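# Is a robotics open day worth going to if you suspect it's all for show?

**Mimoza Grgić**, Mirkmont

My sister-in-law talked me into signing up for the Follstead open day. The flyer says visitors will see "everyday skills" being taught with hand-held grippers, and then there's a talk about where it all leads. Entry is 8 dollars and the drive is 198 miles for me, so I'd like to hear from people who went in December. Did you see real work, or a polished routine and a sales pitch? I've been to one of these before (a different outfit) and the arm we came to see stayed under a cloth the whole afternoon. Also, can you ask questions or do they shush you?

---

**Azra Dimitrov**

I went in December, and I went expecting to be annoyed. It was less slick than I feared. The part I watched was people moving fruit on and off a plate with grippers they hold in their hands. Grapes, strawberries, small orange ones. The whole thing was laid out on a Hello Kitty sheet, and the plate was made to look like a strawberry.
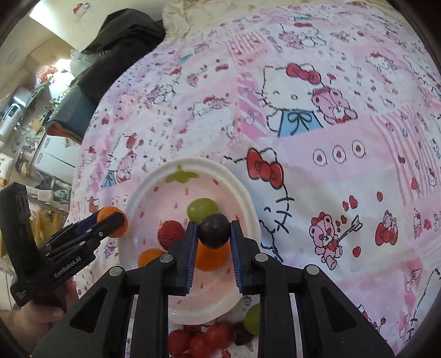
So if "robot" makes you think of something rolling around on its own, adjust your hopes. A person does the gripping. The idea, as explained to us, is that a machine later learns from the recordings. I asked how many they need and the young man said 2785 for the fruit task alone, of which they had 200 they were happy with. I wrote that down. He didn't have a good answer when I asked who decides which ones are good.

What bothers me is the jump from grapes to the talk, where the slides had robots unloading groceries and setting a family table. Maybe they'll get there. I saw no machine do any of it by itself, and I stayed until they were putting out the coffee.

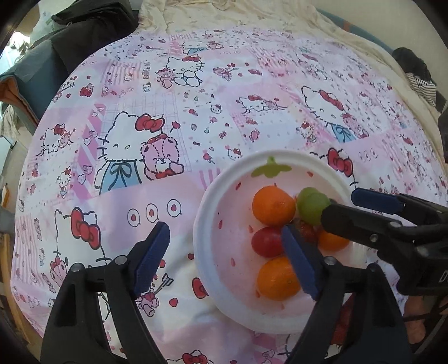

You can ask anything you like, and they answer while they work, which I appreciated. Skip the Kadrić session upstairs. It's forty minutes on software and the chairs are terrible. If you only have time for one thing, stand near the fruit and watch hands for a while. Would I drive 198 miles for it? No – but I'd drive thirty.

---

**raririer_fan**

its fine, go. parking is free behind the Raririer building, not the front, they ticket the front

---

**Mimoza Grgić**

Thanks both. Azra, that 200 out of 2785 is the kind of thing I wanted to know. I'll go if my sister-in-law does the driving, and I plan to ask the same question about who picks the good ones.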